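Handout 2 — Folding Cartons from the Flat

Packing and Presentation, evening course, Ciredthorpe
Notes by Agnese Dambrauskienė

Hello again, everyone, and thank you for bearing with me last time when I got carried away on the subject of tape! Tonight we're leaving tape in the drawer and working with cartons that hold themselves together with slots and tabs.

A blank looks like nothing much when it's lying flat, and I'd like you to spend a good long minute with yours before you bend anything. Find the score lines with your fingertips (they can be very faint). Find the slots, and then look for the tabs that belong to them. Fold each crease gently once, let it go, and fold it again — cardboard likes to be asked twice. 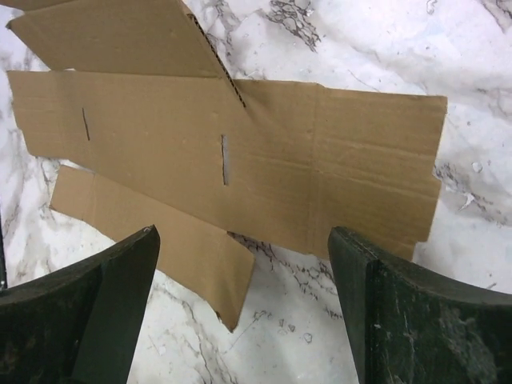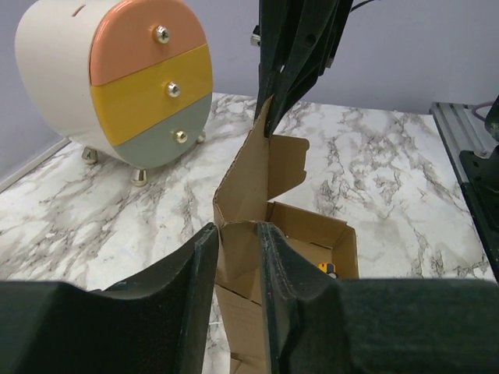
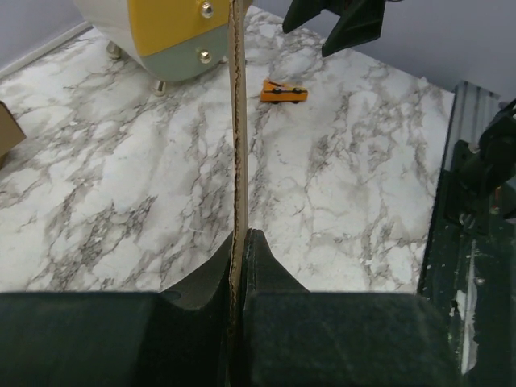
*Fig. 1. Corrugated cardboard on a marble-patterned surface. First picture: the blank laid flat, with its slots; second: the box open, flaps unfolded.*

Do look at edges as well as faces. The wavy layer inside the board is what gives it strength, and you'll feel a fold go much more easily along the waves than across them. If a flap has gotten crumpled, smooth it on the table with the side of your hand before you try to tuck it anywhere.

For practice:

- Fold one blank up and back down until you can do it without looking at these notes.
- Trace its outline on scrap board, marking folds with a dashed line and cuts with a solid one.
- Write down the order you folded in, even if you had to start over (I usually do).

We have 18 blanks in the cupboard, so please flatten yours again before you go home.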